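Jasell 식물추출물 라벨 데이터

README (데이터 카드 겸용)

건강기능식품과 식이보충제 포장에 적힌 식물 추출물 표시 문구를 옮겨 적고, 성분 단위로 쪼개고, 단위를 맞춘 표입니다. 엉겅퀴, 은행잎, 강황, 쏘팔메토, 서양고추나물 같은 것들이 들어 있습니다. 효능이 있는지 없는지는 이 저장소에서 다루지 않습니다. 라벨에 뭐라고 적혀 있는지만 다룹니다. 그것만으로도 충분히 피곤했습니다.

관리: Orsolya Nyitrai, Shota Kamata
초기 설계: Ernő Kelemen
현재 버전: 0.7 (0.6은 찾지 마세요. 단위가 전부 그램이던 시절입니다.)

들어 있는 것

제품 2,566개
성분 행 3,717개
식물 76종
추출물 함량이 숫자로 적힌 성분 행 2,252개

마지막 줄을 다시 봐 주시기 바랍니다. 나머지 성분 행에는 함량 숫자가 없습니다. "독자 배합"이라는 말 아래 여러 성분이 한 덩어리로 묶여 있거나, "함유"라고만 되어 있습니다. 결측값이라고 부르지만 입력자가 빠뜨린 값은 아니고 애초에 인쇄되지 않은 값입니다. 평균으로 채워 넣는 분이 꼭 계신데, 그러면 제조사도 모르는 함량이 논문에 실리게 됩니다.

파일 구성

products.csv
제품 한 개가 한 행입니다. 제품명, 제형(정제, 캡슐, 액상, 분말, 젤리), 1회 섭취량, 포장 단위, 라벨 언어가 있습니다. 젤리는 0.5 버전까지 "기타"였다가 숫자가 너무 늘어 독립했습니다.

ingredients.csv
성분 한 개가 한 행입니다. product_id로 products.csv와 연결됩니다. 라벨 원문(raw_text)과 정리한 값(latin_name, part_used, extract_ratio, amount_mg)을 나란히 두었습니다. 둘이 달라 보이면 원문을 믿으세요. 정리한 값은 저희가 만든 것이고, 저희는 틀린 적이 있습니다.

claims.csv
라벨에 적힌 기능성 문구입니다. "도움을 줄 수 있음"과 "도움을 줌"을 구분해서 코딩했습니다. 두 표현 사이의 거리가 얼마나 먼지는 규제 업무를 해 보신 분이라면 아실 겁니다.

synonyms.tsv
식물 이름 대조표입니다. 학명, 한글명, 영어명, 그리고 라벨에서 발견된 오타가 들어 있습니다. 오타 열이 가장 깁니다.

주요 필드 설명

latin_name
속명과 종소명까지만 적습니다. 변종과 아종은 notes로 보냈습니다. 라벨이 "인삼"이라고만 쓴 경우에는 비워 둡니다. 인삼인지 미국삼인지 가시오갈피인지 저희도 궁금하지만 추측하지 않습니다. 영어 라벨의 "ginseng"도 똑같이 처리합니다.

part_used
뿌리, 잎, 열매, 씨, 껍질, 지상부, 전초, 미기재. "허브"라고만 쓴 라벨은 미기재입니다. 허브는 부위가 아닙니다.

extract_ratio
원료 대 추출물의 비율입니다. 10:1이면 원료 10에서 추출물 1을 얻었다는 뜻으로 읽습니다. 다만 1:10이라고 적힌 라벨이 있고, 문맥을 보면 대개 같은 뜻으로 쓴 것입니다. 뒤집지 않고 원문대로 두되 ratio_flag에 1을 넣었습니다. 이 숫자로 회귀분석을 하실 분은 먼저 플래그를 보시고, 그다음 산책을 한번 다녀오세요.

amount_mg
밀리그램으로 환산한 추출물 양입니다. 추출물 기준인지 건조 원료 환산 기준인지는 amount_basis에 따로 있습니다. "추출물 200mg(건조 잎 2,000mg 상당)" 같은 표기에서 마케팅 부서가 어느 숫자를 크게 인쇄할지는 쉽게 맞히실 수 있습니다. 저희는 작은 쪽을 넣습니다.

standardized_to
지표 성분과 백분율입니다. 예: 실리마린 80%. 측정 방법이 라벨에 적힌 경우에만 assay_method를 채웠고, 이 열은 매우 한산합니다.

수집 방법

라벨은 온라인 판매 페이지의 성분표와 실물 포장 두 경로로 모았습니다. 실물은 Milagros Bravo가 약국과 대형 마트를 돌며 구했고, 영수증 정산은 지금도 끝나지 않았습니다. 같은 제품이 양쪽에 다 있으면 실물을 우선합니다. 판매 페이지는 포장이 바뀐 뒤에도 옛 라벨을 걸어 두곤 합니다. 한 제품은 세 판매처에 세 가지 함량이 적혀 있었고, 실물에는 네 번째 숫자가 있었습니다.

입력은 두 사람이 따로 하고 다르면 세 번째 사람이 정합니다. 세 번째 사람은 보통 Imre Lakatos였습니다. 그가 남긴 판정 메모는 notes 열에 그대로 있는데, "모르겠음. 라벨도 모르는 듯."이 여러 번 나옵니다. 지우지 않기로 했습니다.

자동 문자 인식은 초벌에만 썼습니다. 마이크로그램의 µ를 m으로 읽는 버릇이 있어 어떤 비타민 제품의 함량이 천 배가 되었던 적이 있습니다. 지금은 단위만 따로 사람이 봅니다.

전처리

괄호 안의 학명은 떼어 내어 대조표와 맞춥니다. 저자명(L., Gaertn. 등)은 버립니다. 부형제는 성분 행에서 제외했습니다. 스테아르산마그네슘에 관심이 있으신 분은 라벨 원문 열을 직접 뒤지셔야 합니다. 즐거운 시간 되시길 바랍니다.

1회 섭취량이 "1~3정"처럼 범위이면 하한값을 썼습니다. "필요에 따라"는 비웠습니다.

여러 추출물을 섞고 합계만 적은 경우 blend_id를 부여하고 합계는 첫 행에만 넣었습니다. 그래서 amount_mg를 제품별로 더할 때 blend_id가 있는 행은 따로 처리해야 합니다. 0.5 버전에서는 모든 행에 합계가 들어가 있었고, 그 결과 어떤 종합 허브 캡슐은 캡슐 하나가 자두만 했습니다.

써도 되는 곳

라벨 표기 관행 비교
식물명 표준화, 개체명 인식 학습
기능성 문구의 어조 분석
수업 자료 (단위 환산의 공포를 가르칠 때)

쓰면 안 되는 곳

개인의 복용량 결정
제품 간 품질 순위
약물 상호작용 판단

특히 마지막 항목은 진지하게 드리는 말씀입니다. 서양고추나물이 들어간 제품 가운데 병용 주의 문구가 없는 라벨도 여기 실려 있습니다. warnings 열이 비어 있다는 것은 라벨에 문구가 없었다는 뜻이며, 안전하다는 뜻으로 읽으시면 곤란합니다. 복용 중인 약이 있으면 약사나 의사에게 물어보세요. CSV 파일에게 묻지 마시고요.

알려진 문제

한글 라벨이 영어 라벨보다 훨씬 적습니다. 일본어 라벨은 Shota Kamata 혼자 입력해서 이중 입력 원칙이 지켜지지 않았습니다. entry_mode가 single인 행이 그것입니다.

강황과 커큐민을 섞어 쓰는 라벨이 많습니다. "강황 500mg"이 분말인지 추출물인지 모호하면 form을 unclear로 두었습니다.

Purnholm과 Stiltora에서 나온 제품은 포장 개편이 잦아 product_id가 서로 다른데 내용이 거의 같은 행이 있습니다. 병합 후보는 dup_group으로 묶어 두었습니다. 병합하지는 않았습니다. 한번 했다가 되돌리는 데 2월이 통째로 갔습니다.

쏘팔메토의 철자는 synonyms.tsv에 있는 것이 전부가 아닐 겁니다.
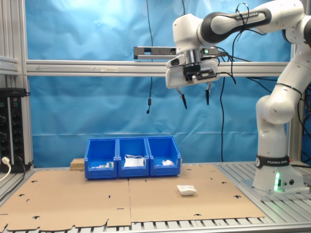
불러오는 방법

인코딩은 UTF-8, 구분자는 쉼표입니다. synonyms.tsv만 탭입니다. 일관성이 없다는 지적은 이미 받았습니다. 학명 오타에 쉼표가 들어 있어서 그렇게 되었습니다.

product_id는 반드시 문자열로 읽으세요. 앞자리 0이 사라지면 조인이 조용히 실패합니다. 스프레드시트 프로그램으로 열면 extract_ratio의 10:1이 오전 10시 1분이 됩니다. 이 상태로 저장해서 수정 요청을 보내시면 정중하게 거절합니다.

빈칸은 라벨에 없음, NA는 읽을 수 없음입니다. 둘을 합치지 마세요.

수정 제안

오류를 발견하시면 product_id와 열 이름, 라벨의 해당 부분을 보여 주는 자료를 함께 보내 주세요. "제가 먹는 거라 잘 압니다"는 근거로 받지 않습니다. 판매 회사에서 보내신 제안도 같은 절차를 거칩니다. 효능 문구를 더 힘차게 고쳐 달라는 요청은 한 번 받았고, 라벨을 먼저 고치시라고 답했습니다.

새 식물을 추가하려면 synonyms.tsv에 행을 먼저 넣고 나서 성분 행을 올려 주세요. 순서가 바뀌면 검사 스크립트 fekete가 멈춥니다. 오류 메시지는 헝가리어입니다. Ernő Kelemen이 번역하겠다고 한 지 꽤 되었습니다.

버전 기록

0.7 단위 전면 재검토. ratio_flag 추가. 젤리 독립.
0.6 배포 철회.
0.5 claims.csv 추가. 혼합물 합계 오류 있음.
0.4 일본어 라벨 추가.
0.3 이전 기록은 Imre Lakatos의 옛 노트북에 있습니다.

이용 조건

표와 대조표는 출처를 밝히면 자유롭게 쓰실 수 있습니다. 라벨 원문의 권리는 각 표시 주체에게 있으므로 raw_text 열만 따로 떼어 재배포하지는 말아 주세요. 인용할 때는 "Jasell 식물추출물 라벨 데이터"와 버전 번호를 적어 주시면 됩니다. 버전 번호를 빼고 인용하시면 문의가 왔을 때 저희가 0.5인지 0.7인지 캡슐 크기로 짐작해야 합니다.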